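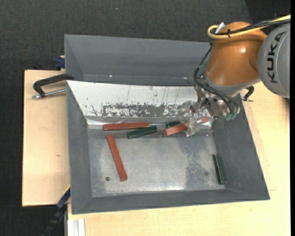 Red bars and green bars in the big grey bin

Burbridge Residents' Board > Recycling and rubbish > New bin colours, who asked for this?

kadlec90
So from May red is for plastics and green is for glass. In Lullent, where my sister lives, green is garden waste and glass goes in a blue box. Could the two councils not have had a phone call?

Zakitier
They did have a phone call. It lasted two years and produced a leaflet.

mrs_pelmet
I quite like the new colours. The old brown and slightly different brown were no use to anyone after 4pm in winter.

kadlec90
You could read the lid.

mrs_pelmet
In the dark? With my eyes?

Kamil Holub
Disagree with the moaning. We're 116 households on our side and the mix-ups have dropped already. Give it a month.

Zakitier
Dropped according to whom, Kamil?

Kamil Holub
According to me, looking.

Eduard Baláž
Red and green is a poor choice if you're colour-blind, as I am. They're both mud to me. I rang up and was given reference 1422 and told the lids have different handles. Mine have the same handle.

mrs_pelmet
Oh Eduard, that's daft of them. Put a bit of tape on one?

Eduard Baláž
Done. Can't remember which one I taped.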